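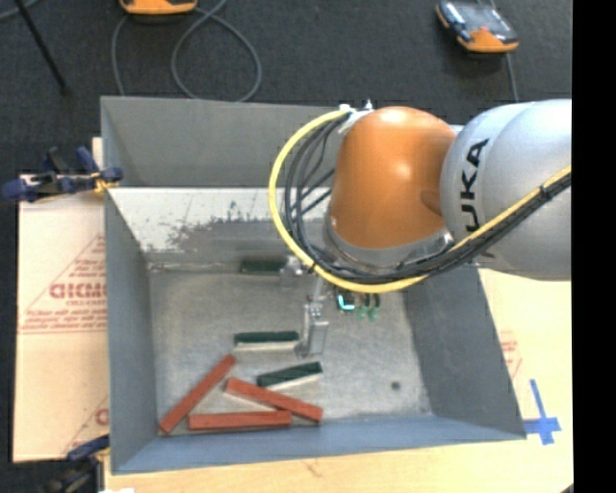
Subject: Re: [bin-club] blocks, batteries of tests, and who moved the tape
Date: December 14, 2025

Hi all,

Replying below, in pieces, to the long one from last night. I've trimmed the part about parking.

> First: can we please agree on what counts as a pick? By my reading of the rules from Grirlow, a block only scores once it has left the bin and been put down somewhere else. Two of our logs count a pick as soon as the gripper closes. Those are very different numbers and I would like to know which one we are bragging about.

Guilty. The logs that count a closed gripper are mine, from before I'd read the rules all the way to page 4. I had read page 3 very thoroughly.

I went back through the last set and rescored it the Grirlow way. Out of 34 attempts, we have fewer successes than I told the department we had. I'll put the corrected sheet in the shared folder tonight and whoever writes the progress report can choose an adjective. Please don't use "promising." We used it in July.

> Second: the red ones. Why are we still starting every run with the blocks touching each other? Nothing in the rules says the blocks must touch. Spread them out, get the easy points, go home.

I'd love to go home. But the rules say the judges place the blocks, and the Dudlow team, who went last year, told us the judges have a sense of humor. Long blocks leaning against each other, short ones shoved up against the back wall where the panel slopes and a finger can't get behind them. If we practice only on blocks laid out like silverware, we're going to be very good at setting a table.

So the plan for the test bin stays as it was: three long red, three short green, dumped or arranged by whoever is not driving. If you arranged it, you don't get to comment on the planner for the length of that run. I know this rule is aimed at me.

The case I most want to see more of is a green block lying in the shadow at the foot of the back panel. The segmentation treats dark green in shadow as a piece of bin, and I can't entirely blame it. Somebody suggested repainting the greens. The kit blocks have to stay the color they came in, so the lighting is what we get to play with. If you try a lamp, write down where you put it. "Over there a bit" was last week's entry.

> Third: the cables. I watched the wrist turn on a run yesterday and I aged. Is there a plan?

There is a plan, and it's the same plan, with one more cable tie in it.

More seriously, the bundle around the wrist is fine for the poses we use now. It is not going to be fine when we let the planner choose its own wrist angle, because the planner has no idea it's wearing anything. Two options:

1. Limit the last joint in software so that it can't wind the loop up. Cheap, takes an evening, costs us some of the grasps near the right wall.
2. Reroute everything properly. Better, takes much longer, and requires the person who did it the first time to admit there was no drawing.

I vote for 1 now and 2 over the break. If you disagree, please do so before I've spent the evening.

While we're on the subject of the arm: slow speed whenever a hand is anywhere near the bin. This includes hands that are "only straightening one block." Put the pendant where you can reach it before you start, and don't leave it for the person behind you to find with their foot.

> Fourth: SOMEONE moved the bin. My calibration from the weekend is off by the width of a finger and I spent two hours blaming my own code.

It's good for the character to blame your own code, but yes, the bin moved. I think it went when the clamps were loosened to sweep up. The blue tape cross on the table is a reference mark. It isn't a place to put your coffee, and it certainly isn't spare tape. If you undo a clamp for any reason:

- do both back up, properly tight
- check the corner against the cross
- rerun the calibration, even if it looks fine
- say so on this list, with no shame attached (very little shame attached)

I reran it this morning and the new file is in the usual place. Anyone with a branch older than that should pull before testing, or you'll be grasping very confidently at the air beside a block.

> Fifth and last: are we using the Radonjić grasp scoring or the one from class? I've seen both in the code and in one place they appear to be averaged.

They are averaged. I found the commit. The message says "compromise."

My feeling is that we should use the class one for the report, given that it's graded, and the Radonjić one for the competition, where it has done better on the long blocks every time I've compared them. On the greens they're about even. Nothing should be averaged. If anybody has a real attachment to the average, bring a plot.

Now the remaining logistics.

The Gallia entry form wants a team name of no more than 8 characters. We've been through this before and I still have the scars. Send me suggestions by tomorrow night, after which I'll pick one myself, and you've all seen what I name variables.

It also wants a short video of one full, uncut run with all 6 blocks cleared. We don't have one of those. We have several excellent videos of five. I'd like to book a long evening slot this week and keep going until we get it, with snacks, and with the arranging rule suspended so that morale survives. Reply with the evenings you can't do.

Last thing. Whoever borrowed the small hex keys, the second finger pad is still on with one screw and a lot of optimism. Please put them back in the drawer marked hex keys. The drawer marked misc is full.

See you at the bin,

your reluctant list admin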